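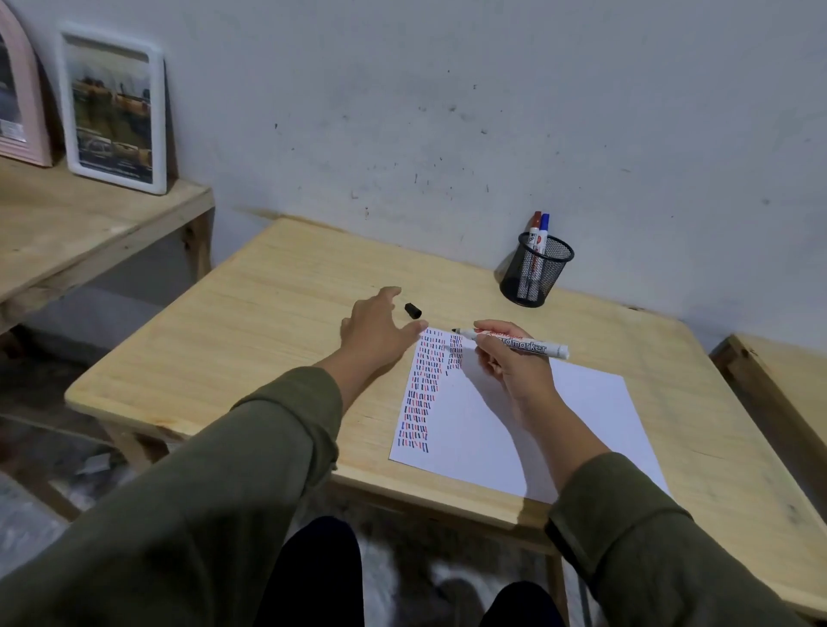

Marker in hand at the sketching table, Stolitz open day.

If you have any chance at all to get to the Stolitz letter and sign workshops when they open their doors, go! I went on 8th June expecting an hour of polite wandering and came out well into the afternoon with paint on my shoe and a bag full of offcuts.

The workshops are in the old Jorngate dairy, up the hill from the tram stop. The entrance is on the yard side (I walked the whole way around before I found it). You get a paper map at the door, but the rooms run into one another, so I folded mine up and just followed the smell of enamel.

First stop was the type store, with 549 drawers of wooden and metal letters, all labeled by hand. We were allowed to pull them open, and I could have stayed there all day. Some of the wooden capitals are as long as my forearm and were cut for circus posters. There's a lovely fat ampersand that everyone in our group wanted to hold.

Then on to the sign painters. The demonstration lasts 14 minutes and it should be twice that. A painter did a shop fascia in one-stroke lettering, chatting the entire time, and explained how you roll the brush between your fingers as you come around a curve. I tried it on a practice board. My S looks like a sad worm, but my L is pretty good – I've got it on the fridge.

The sketching room was quieter and a nice place to sit down. You draw your own word big and loose, then someone from the workshop shows you where the spacing goes wrong. Mine went wrong everywhere. Apparently an A next to a V nearly always needs pulling in, and now I can't walk past a bakery without checking.

Upstairs, Koskela were showing their gilding, which was new this year. Gold leaf is so thin that they asked us to stand back and breathe through our noses. Watching the letters appear on the back of a pane of glass was the best part of the whole visit for me.

Lunch was soup and rye bread in the yard, $5, and very good. The Wevside bus stops outside at 2 if you don't fancy the hill, but it fills up fast. Entry is free and the gilding room needs a ticket from the front desk, so get that first. They open again in October, with the foundry running this time, and I've already put it on the calendar.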